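Gultatard Two-Finger Gripper Kit

Sold by Cliltau. Designed and packed at the Massawe shared workshop.

Price: see the order form
Status: in stock, second batch
Page updated: 2025-01-03

The Gultatard is a parallel gripper for small desktop arms, sold as a kit you put together yourself. It was drawn up by Adhiambo Mugo for her own arm at Massawe, and the first batch went to other members who wanted the same thing. The second batch has a stiffer palm and a new cable exit. The rest is the same, so parts from either batch will fit.

What you get

Palm housing, front and back shells
Left and right finger, with base blocks
Servo and horn
Rack, pinion and 2 guide rods
Bag of screws, hex key, spare pinion
Servo lead, 500 mm

What you need to supply

A 6 V supply for the servo, a controller that can send a standard servo signal, and a small Phillips screwdriver. The rods go in dry. Do not oil them, the oil picks up dust and the fingers start to stick.

Specs

Opening: 89 mm between the finger faces
Finger travel: even on both sides
Weight, built: some 500 g with the servo
Mount: four-hole plate, fits the Gollmont arm without an adapter

Assembly

Plan on an evening. Fit the rods to the back shell first, then slide the base blocks on and check that they run freely by hand before the rack goes in. Center the servo before you put the horn on. If you skip this, the fingers will close off to one side and you will have to open the housing again. Tighten the shell screws a little at a time, going corner to corner.

The servo lead exits on the underside. Leave a loop of slack at the wrist, enough for a full turn, and tie it to the arm behind the joint. Most of the returns from the first batch were leads that had been pulled out of the plug.

Spares

A pair of fingers is $19. Pinions are free with any order if you ask in the notes. We do not sell the servo by itself.

Simulation

A model of a two-finger gripper in a small test room is included in the download, so you can try your reach and approach moves while the kit is in the mail. Load it, set the camera behind the palm, and start with the fingers wide open and nothing in the grip. Drive slowly at first. The big dark panel is right next to the left finger, and a sideways move toward it leaves you little room. There is more to see on the other side, where the coil of rope and the black object make a good pair of shapes for practicing how close you can come. The wall pattern is faint, so do not use it to judge distance. Questions about the files go to the same address as orders. 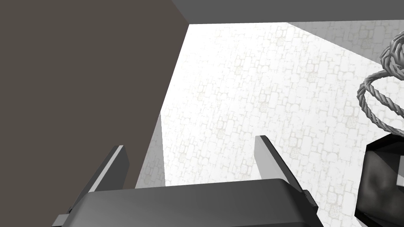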